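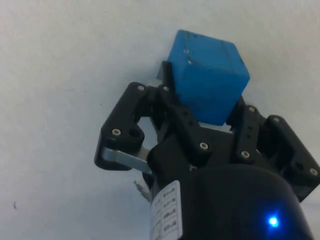
Arnivora Product Care, Wooden Goods Desk

Ticket 1755: blue cube, finish rubbing and marks on one face
Last updated: 19/01/2022
Status: open, waiting on supplier
Item: painted wooden cube, blue, lot 1225
Supplier: Gemodwood
Opened by: Diane Lachance
Assigned to: Victor Lukumay

Lachance: Customer says the paint on the blue cubes "comes off by itself." Wants the whole set replaced. Photo attached. I see darker scuffs and streaks, worst toward the upper right of the big face and along the edges. Two small dark marks near the left edge of the same face, one over the other. I have asked how the cubes were stored and for how long. No answer to that part.

Lukumay: Paint does not come off by itself. What I see is rubbing, and edges are where painted wood rubs first. The blue itself still looks strong. Before we blame the lot I want to know what these were kept in and what they were cleaned with. Please ask again.

Lachance: Asked again. Reply: "normal use," kept in a bin with the other blocks, wiped with a damp cloth. Bought in December.

Lukumay: "Normal use" is what they all write. A bin full of hard blocks will scuff any matte paint. I will still test it.

Test 1. Took 16 blue cubes from our own shelf, same lot. Wiped each one with a damp white cloth, all faces. No blue on the cloth.
Test 2. Same cubes, dry cloth, pressing hard on the edges. Faint blue on the cloth from two of them. Not happy about that, but it is a long way from "by itself."
Test 3. Shook them in a lidded plastic tub for ten minutes. Dark streaks on most of the faces afterward, a lot like the customer's. One corner went dull.

So the streaks can be made in a tub. That doesn't prove it's how the customer's got there.

Yip: Could the two little marks be worm holes? The customer is now asking.

Lukumay: I doubt it. They could be dents, they could be pinholes, and I can't tell which from a photo. None of my shelf cubes have a pair like that. Need the cube in hand. Push a needle in gently and see if it goes anywhere.

Lachance: Gemodwood got back to me. They say the finish was "fully cured and inspected" and that the marks are "natural character of the wood." No inspection sheet sent.

Lukumay: Then I don't accept it. Natural character usually shows up before the paint goes on, and somebody can fill it. Ask for the sheet for lot 1225 and the name of the paint. If they don't have a sheet, they should say so.

Yip: Do we pull the 578 still in stock?

Lukumay: No. One complaint and a weak Test 2. Hold the next order and leave the shelf alone for now.

Next steps
- Lachance: prepaid label to customer, one replacement cube offered, full set on hold
- Yip: chase Gemodwood for the sheet
- Lukumay: repeat Test 2 on a red and a yellow cube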